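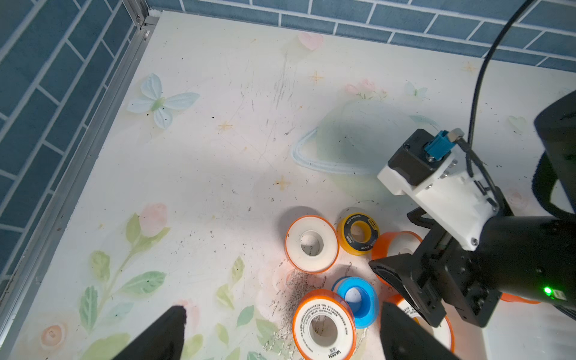 我学水彩是半路出家，在Flencombe带业余班以后，收到的私信十封有九封问的是差不多的事，所以干脆写成这一页，以后谁问我就把链接丢过去（懒人万岁！）。先说颜色，因为大家最怕的就是颜色。很多人以为淡彩就是“颜料少放一点”，画出来灰扑扑的，其实淡的颜色也要有冷暖。你看那只浅蓝色的大蝴蝶，身子是浅绿的，两个颜色都很轻，可放在白底上还是分得清清楚楚，旁边再来一颗小小的粉色爱心，整个就甜起来了。要是身子也用同一个浅蓝，八成会糊成一片。我上课总让大家先配这种“都很淡但不一样”的颜色，配顺了再去画复杂的。下面的问题没什么顺序，想到哪儿写到哪儿。

分享 40　评论 2

我完全没有美术基础，能学吗？

能啊！我班上的Giang Lương来之前连素描铅笔的软硬都分不清，第一节课把清水当成调色水喝了一口（没事，还没下过颜料）。水彩对造型的要求没有你想的那么高，画叶子、画水果、画云，歪一点反而好看。真要画人像和建筑，那另说，得老老实实补线条，我自己画房子到现在还是歪的。

一开始要买多少颜色？

少买。我知道店里一整盒摊开来特别诱人，我也掉进去过，第一次就买了40色的，结果大半盒到干裂都没碰过。现在我给新人的建议是一冷一暖两个黄、两个红、两个蓝，外加一个熟褐。绿色自己调，紫色也自己调，调着调着就知道颜料的脾气了。白色先别买，纸就是你的白色。黑色也别急，群青加熟褐调出来的深灰比管装黑活泼得多，画树影画石头都好用。

Erell的颜料到底行不行？

这个问得最多。我自己用的就是Erell的固体装，化得快，湿着叠的时候扩散很漂亮，缺点是干了以后会浅一截，第一遍得画得比你想要的深一点。它家的红我不太喜欢，偏粉，画辣椒怎么画都像草莓。没收广告费，颜料是我自己掏钱买的，请放心骂它。

纸重要吗？能不能先用便宜的练手？

纸比颜料重要，比笔也重要，这话我在课堂上讲到大家都会接下半句了。便宜的木浆纸吸水不均匀，水一多就起皱，颜色浮在表面，你会以为是自己手笨，其实是纸在捣乱。我用Stida的300克棉浆纸，裁成小张，不裱也不太翘。心疼钱的话就画小一点，一张大纸裁成好多巴掌大的，画坏了翻过来还能试色。Nhàn Đoàn更会过日子，她把画坏的全剪成书签送人，收到的人都很高兴，根本看不出是失败品。

笔要买几支？

两支。一支大的圆头，铺水铺底色；一支小的，勾叶脉、画胡须。貂毛的当然好，但新手用混合毛就够了，弹一点反而好控制。洗笔别用热水，别用洗洁精，洗完用手指把笔尖捋顺，平放着晾。千万不要头朝下泡在水杯里过夜！我有一支心爱的笔就是这么弯掉的，到现在还歪着头看我。

为什么我画的颜色总是发脏？

常见的原因有好几个。可能是没等干就去叠第二层，下面的颜色被搅起来了；可能是一口气混了太多种颜料；也可能只是洗笔水太浑。我桌上放两杯水，一杯洗冷色一杯洗暖色，看见水变成茶色就去换，再舍不得起身也去换。还有一种情况比较隐蔽：反复涂。水彩最怕来回蹭，一笔下去觉得不满意，先忍住，等它干透再看，十次里有好几次干了以后挺好的。

怎么知道纸干透了没有？

用手背轻轻贴一下，觉得凉就是还有水分。看反光也行，侧着头，纸面没有亮光不代表里面干了，只是表层干了。着急的人可以用吹风机，开小风，离远一点，近了会把颜料吹得到处跑，边上留一圈硬硬的水痕。不过那种水痕有时候特别适合画云或者花瓣边缘，我后来会故意去吹。

班上一节课都干什么？

我们这个班叫Đồng，名字是Toàn Vũ起的，问他什么意思他每次讲得都不一样，我就不替他解释了。每次来先用旧纸试水，热热手，然后我示范一小段，大家各画各的，我在中间转来转去当“水太多了”的复读机。最后把画摆在一起看，不打分，也不点名批评，谁想讲自己的画就讲，不想讲就喝茶。材料可以自带，也可以先用公用的，用完请把调色盘擦干净（Toàn Hứa，说的就是你）。

可以带小孩来吗？

可以，坐得住就行，多大都没关系。小孩画画胆子大，颜色一大片一大片地铺，我常常拿他们的画给大人看。只是大人自己得忍住，别伸手去帮他改。Diễm Triệu带女儿来，头几次老想替孩子把太阳画圆，后来母女俩分开坐，两个人都画得开心多了。衣服穿旧的来，颜料沾到棉布上不一定洗得掉。

照着别人的画临摹算不算抄？

自己练习随便临，我就是临了一大堆植物图谱过来的。要发出来的话写清楚是临摹，写上原作者的名字。拿去卖就不行了，改几片叶子也不行，别跟自己过不去。

画了好久没进步，是不是该放弃？

我每隔一阵子也会有这个念头。我的办法是把以前的画翻出来看，背面都写了日期，一翻就知道手有没有变稳。还有就是换题材，一直画花的去画画锅碗，一直画风景的画画自己的拖鞋，手一生疏，眼睛反而认真起来了。实在不想画就歇着，颜料盒盖好，又不会跑。

下一期什么时候开？

十月开新班，还是在Flencombe，晚上上课。要报名的直接给我留言，写上名字和有没有自己的工具就行，没有也不要紧。画架不用带，我们都是平铺着画的，带一块能垫在纸下面的硬板倒是很有用。

本页更新于2025年7月。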